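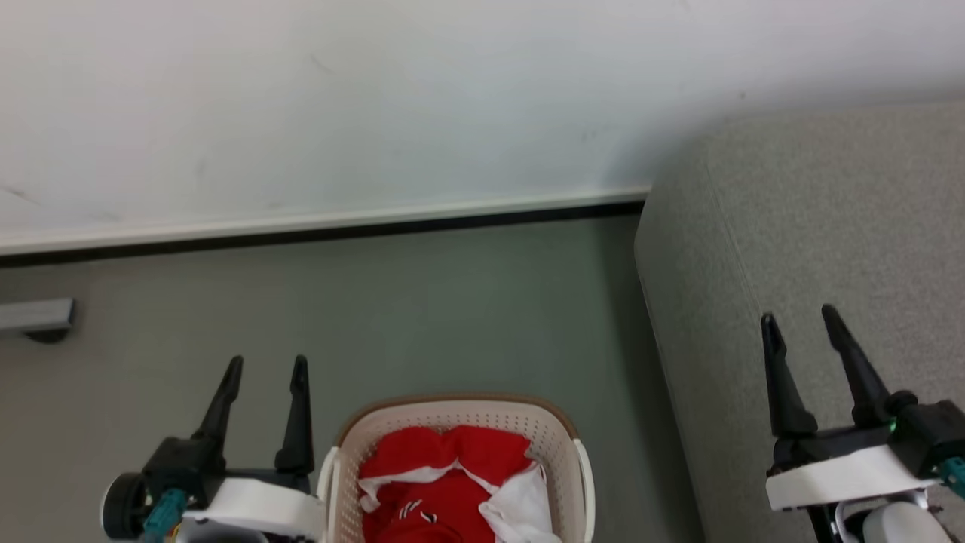

Products > Research Platforms > Two-Arm Systems > Grumitz Mavon

Mavon Two-Arm Research Platform

Mavon is a two-arm manipulation platform for groups working on household tasks with soft and deformable objects. It ships with the Kurulstead recording software and the reference policy from the Chu basket study, so that a lab can repeat the published result before changing anything.

Laundry is the reference task. A perforated plastic basket with a handle on each side is placed between the two grippers, on carpet, close to a sofa. The clothing inside is crumpled and has no fixed arrangement. The policy has to take hold of a garment, separate it from the others and keep the basket from moving.

Grippers

Each arm ends in a two-finger gripper. The fingers are black and tapered to a point, which lets them enter between folds of fabric without pushing the whole bundle aside. Fingers are sold in pairs and are changed with two screws. Maximum opening is 70 mm. After a finger change, run the zeroing routine on both arms, including the arm that was not touched.

A gripper status light is fitted to the housing. Green means the drive is powered and the controller is answering. It does not report grip force.

Viewpoint

Policies are trained on a single head view angled steeply downward, with both grippers at the lower edge of the image. Wrist cameras are supported by the software but were not used for the reference policy. In tests by our applications group, raising the head mount by 22 mm was enough to lower the success rate. Lock the mount before recording and leave it locked for the full set.

Method

The Chu study asked how much of a policy's failure on clothing comes from grasping and how much from what happens after the grasp. Demonstrations were recorded by teleoperation, one operator per session. Each was split by hand into approach, grasp, lift and release. One policy was trained on whole demonstrations and a second on the same data with the phase labels added as an input.

Training set: 1325 demonstrations
Test set: 3000 trials, divided evenly between the two policies
Basket contents: mixed garments, reloaded by hand before each trial
Surroundings: carpeted floor, upholstered sofa, indoor lighting

Result

The labeled policy completed more trials. Most of the gain was in the lift phase, where the unlabeled policy tended to start moving sideways while the garment was still caught on another one. Grasp success was nearly the same for both. Garments of one color lying on garments of another were easier for both policies than a basket of a single color. Neither policy recovered well when a fingertip entered one of the basket's side holes. The data set includes these failures, marked as such.

The study did not cover folding, wet fabric or lifting the basket by its handles.

Supplied with the platform

Two arms with grippers and mounting brackets
Head camera mount
Controller and cable set
Kurulstead recorder, one seat
Reference policy weights and phase labels

The basket and garments are not supplied. Any rigid basket with a rim lower than the resting height of the fingertips can be used. Enter the rim height in the setup file before the first powered motion.

Lead time and pricing are on request. Spare fingers are held in stock.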